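Tosirov Shop Boards > Finishing and Repair > Cleaning and repainting a sloped-wall bin

Page 1 of 1

pleltotano_shop
Member, 70 posts

I have a gray-painted open-top bin with sloped walls that sits on a light wooden bench top. It holds painted wooden blocks for sorting work, in two colors, dark green and a red that leans brown or orange depending on the light. The blocks slide around in it all day and the paint on the inside is getting dirty in a pattern I would like to deal with before December.

The back wall is the worst. It has vertical streaks, and a wide dark band along the lower half. The floor is dusty. I want to know whether this is paint wear or material transferred onto the paint, and what to recoat with if it comes to that.

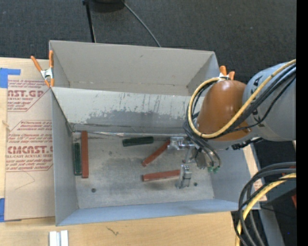 What is the best way to tell transferred grime from worn paint?
Rub one spot with a damp white cloth and a drop of dish soap, and if the cloth darkens and the spot lightens, it is grime on top of the paint.

Test somewhere low on the back wall, inside the dark band.

evton_finisher
Member, 1379 posts

Agree with the cloth test. I would add a second pass with a melamine sponge on the same spot, light pressure only. On flat paint the sponge will burnish the surface and leave a shiny patch, so keep it to a square inch until you know what you have.

What sheen is the paint? Flat gray holds every mark. Satin is a lot easier to wipe down and does not glare much under shop lights.

pleltotano_shop
Member, 70 posts

Flat, from a rattle can. Two coats over primer.

rizk87
Member, 14 posts

Flat is the problem. I would skip the cleaning, scuff sand with 220, wipe with a tack cloth, and put on two coats of satin enamel. Scrubbing flat paint is wasted time. You will have the same band again in a month.

evton_finisher
Member, 1379 posts

Disagree on skipping the cleaning. If there is any wax or skin oil in that band, sanding pushes it into the scratches and the new coat will fisheye. Wash first, rinse, let it dry overnight, then sand. It adds ten minutes of work.

rizk87
Member, 14 posts

Fair on the oil. Wash, then sand. I still say enamel at the end.

bench_1868
Member

Has anyone considered lining it? A removable liner on the floor and the lower half of the back wall takes the abuse and the paint stays as it is. Thin acrylic cuts easily by scoring and snapping, and you can replace a panel when it hazes.

rizk87
Member, 14 posts

Acrylic scratches faster than enamel and it changes how the blocks slide. For sorting work I would want the floor to feel the same across its whole area. You would also have a step at the edge of the panel.

bench_1868
Member

There is no step if the panel runs wall to wall. Scratches on the liner are the point of the liner. As for sliding, use matte sheet with the matte side up.

pleltotano_shop
Member, 70 posts

The blocks spend most of their time either along the left side or out toward the middle, so a full floor panel makes more sense than a partial one. The complication is the seam at the foot of the back wall, where there is a thin silvery strip. Any liner has to stop short of it or go over it. There are also two small dark spots in the floor that I would want to keep clear.
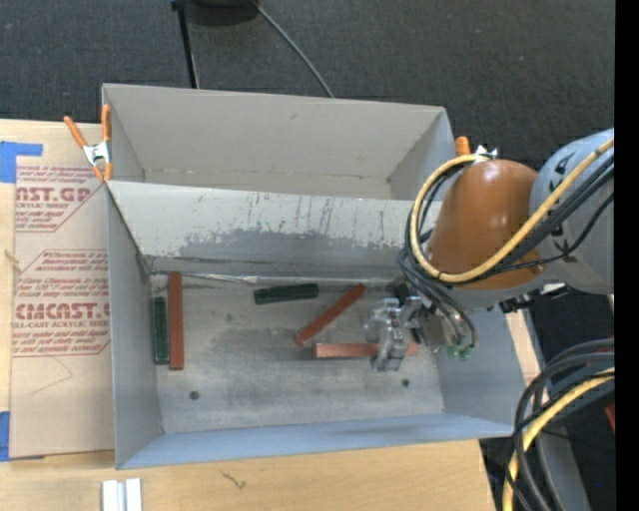

Bin with blocks inside, acrylic sheet packaging at left.

bench_1868
Member

The cardboard says CELL-CAST ACRYLIC SHEET. If you have an offcut of that, try it before you buy anything. Cell-cast machines and sands better than extruded. Stop it short of the strip and leave a small gap on all sides for expansion – do not glue it. Four dots of removable mounting putty will hold it.

evton_finisher
Member, 1379 posts

Putty under a panel collects dust along the edges and you end up lifting it to clean. If you line it, use a full sheet of double-sided film and accept that it is semi-permanent. My preference is still wash, sand, satin.

Also check the blocks. Colored paint on wood that rubs against a gray wall will leave marks whichever coating you pick. Seal the blocks with a clear water-based topcoat and the wall will stay clean longer.

pleltotano_shop
Member, 70 posts

Cloth test done. The cloth came up dark gray, with a faint red trace at one end. The spot on the wall is lighter but one streak did not move. So mostly grime, some wear.

Plan is to wash the whole interior, seal the blocks, and recoat the back wall only in satin. The liner can wait. Does satin over old flat need primer if the flat is sound?

rizk87
Member, 14 posts

No primer if it is sound and scuffed. Spot prime any place you go through to bare material. Give it up to 70 hours before you put blocks back in, longer if the shop is cold.

evton_finisher
Member, 1379 posts

Same answer. Mask the silvery strip first and pull the tape while the last coat is still soft.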